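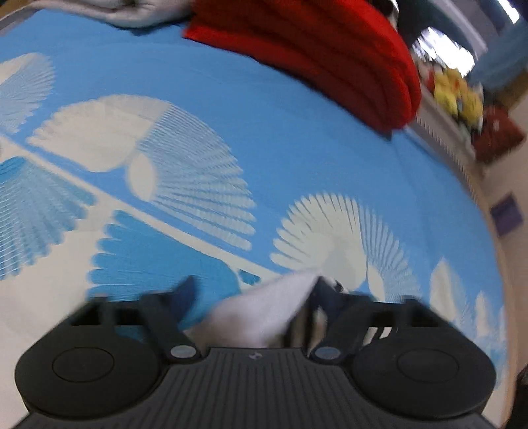
*White cloth and navy item, blue fan-print sheet, March*

Re: [household] Sorting on the bed

> Tip everything out on the bed and fold from there. You can't go to sleep until it's done, so it gets done. Works for us at Tuvivia every time. Thick things at the top end, small stuff in the middle.

I've tried this for 2 weeks and I'm not convinced. The thick things are fine. The red knitted blanket folds into a block and stays where you put it, and the light grey cloth next to it is no trouble either. It's the middle I object to. White and navy end up bunched together, and you spend longer pulling them apart than folding them.

As for not going to sleep until it's done: at 11 pm the lot goes on a chair. I doubt I'm alone in that.

The Cendus thread had 103 replies on table versus bed and I couldn't find one from somebody who had tried both for longer than a weekend. Has anyone here? I'd also like to know if splitting darks out before they reach the bed makes any difference, or if that's just another pile.

The fan-print sheet stays on, before anyone suggests a plain one. I like it.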